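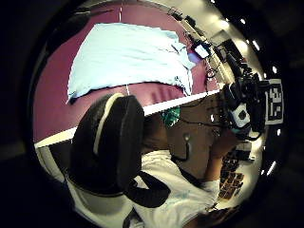

23rd June - Kirno gripper, drift again

Daithí Geraghty wants to blame the marker on the side. I doubt it. Reprinted it in February and the drift came back after 127 runs, so I'm not reprinting it on a hunch.

Checked today:

- bracket screws, 4 of them, one nearly a quarter turn slack - snugged
- cable slack at the rig end, too much tug when the wrist turns
- lens focus left alone

Jalletti's sheet says recalibrate every 500 runs. No idea where they got that number. Ours never lasts that long.

Next: tie the cables back, run the Vaswood pick test four times, log the offset each time. If it still wanders I'll look at the mount. Not ordering parts yet.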